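Skikell (gripper rig)

Skikell is a home-built hand-held gripper and backpack rig, used for recording hand tasks that a robot arm can later be trained on. Started by Radosław Sikora at Koltside, a shared workshop. First pair finished in June, seven months after the first sketch. Plans are free to copy. Not to be confused with the Desten arm, a seperate project out of the same workshop.

Design

Each gripper is held in one hand, always built in pairs. Light-colored body, two dark jaws that meet at a point. Square black-and-white markers sit on top so that software can work out where the tool is. A small camera looks out toward the jaws. Body and jaws come to 40 printed parts per pair, not counting screws. Early versions had flat jaws, dropped after round objects kept rolling out. Current jaws have a textured inner face.

The builder wears the rest on the back. Frame, battery and computer, with a round disk hung low on most versions. Weight was the main complaint during the first builds, and the shoulder straps have been redone four times.

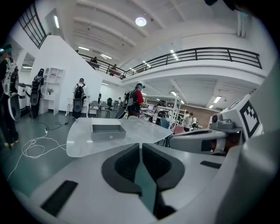 Workshop and testing

Koltside gives the build one open floor under a mezzanine, with desks and shelving along the edges. Members test in the same room where they solder and print. Power comes off strips on the floor, long cables, some of them always in a knot. A plan to run everything overhead has been on the to-do list since the second version.

The usual test is the drawer test. A small open box shaped like a drawer goes on a table, a small object goes in or comes out, repeat. Markers (the pen kind) are the favorite, as they are thin and show up jaw problems fast. Bottles are used too. The longest unbroken run on the workshop log is 117 tries by one person, before a battery change.

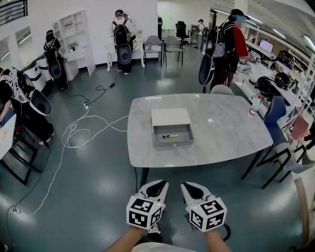

Runs are short, and wearers swap when their shoulders get tired. Several people can record at once as long as each keeps to their own table. Marker cubes have to stay clean and unscratched; a smudge of glue on one face cost the group a whole evening of recordings. Replacement faces are now printed ahead and kept in a tray.

Variants

Coelho: lighter backpack, smaller battery, shorter run time. Same grippers.

Skikell 2: stiffer jaw mounts, new strap layout. Older jaws dont fit without filing.

Known problems

Jaw screws work loose. Cable at the wrist snags on table corners. Left and right grippers are easy to mix up in the software, fix is to tape a label inside the handle.

See also

Desten arm
Koltside
Hand-held grippers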